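Kevo build log -- Monday, after club

Best session so far! We took the Grilladlow task (mixed household stuff, pick and place) and decided to stop practicing on neat foam blocks. Everything from the junk drawer went on the lettered cloth, with a big cardboard box on the right. Four of us took turns on the grippers, 13 tries each, and by the end even the new members had a feel for how wide to open before going in.

The flat things in clear packaging are the hard part. Coming in from straight above, the pads just skate. Coming in low with the fingers open -- much better, and so satisfying when it grabs.
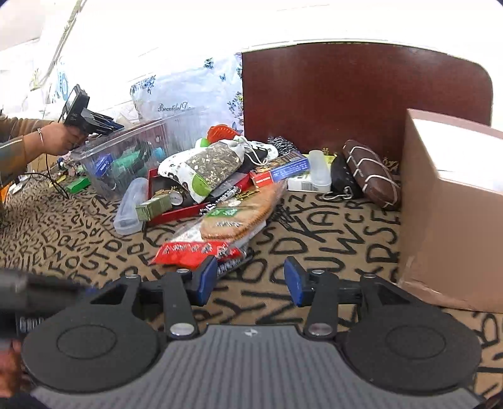

Notes for next time

Blue pads stay on. I like them a lot more than the old ones, and they show up nicely against the tan cloth.

Try the drawstring bag by its cord first, then by the body. I want to see which one Dridov (our sorting script) copes with.

Bring 2 spare pads and the small hex key. Ladefoged rules say two minutes per reset, so we should practice making the pile too. Still need a better way to label the tries!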